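The Soup at Poulain

By the time Séverine Marchal took over the dining room at the Poulain, the hotel had been serving the same fish soup for so long that the guests came for it the way other people come for the sea. It was on the menu in March, when the wind took the shutters off, and it was on the menu in August, when you would think anyone in their right mind would ask for a melon.

She had come over from Plolovham on the early boat with one suitcase and a very good knife, and she had promised herself (and her mother, and the man who carried the suitcase) that she would change nothing for a whole season. She lasted until the second evening. It was the saffron that did it. There was simply too much of it, and it made everything taste like the inside of an old cupboard.

"You can't touch the soup," said Killian Deschamps, who had run the front desk since he was a boy and still wore his father's jacket to do it. "My grandmother touched the soup once. We had letters."

"How many letters?"

"Enough that she put it back."

So Séverine made it his way for the guests, all 181 of them that first full week, and then late at night, when the last table had gone up and the kitchen was hers, she made it her own way, in a small pan, with fennel and a strip of orange peel and hardly any saffron at all. She ate it standing at the window with the harbor lights going on and off, and she thought it was the best thing she had ever cooked, and it made her a little sad that it was only going to her.

On the fourth or fifth night Killian came down for a glass of water, or said he had. He was in his socks. He looked at the pan, and then at her, and then he took a spoon out of the drawer without asking, which for a man like Killian was close to a declaration.

He ate slowly. He went back for more. Outside a late boat was coming in from Plamimby and somebody on deck was singing, not very well, a song they both knew from school.

"It needs a name," he said finally. "If it has another name, then it's another soup, and we haven't touched anything."

She laughed so hard she had to put the spoon down, and then she saw he was perfectly serious, and was already patting the pockets of his father's jacket for a pencil, although of course he had left the jacket upstairs, so she went and found him one herself.

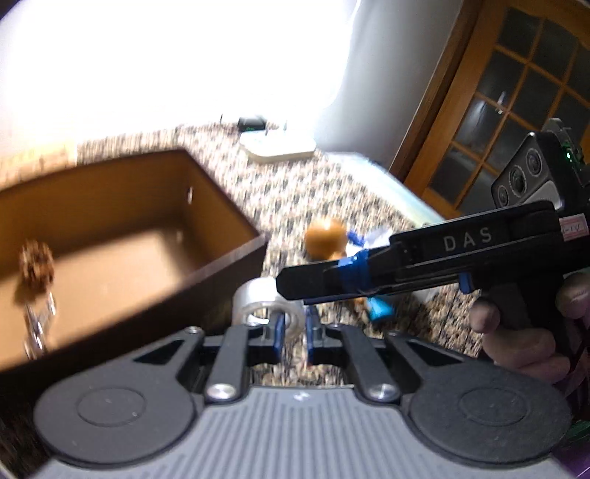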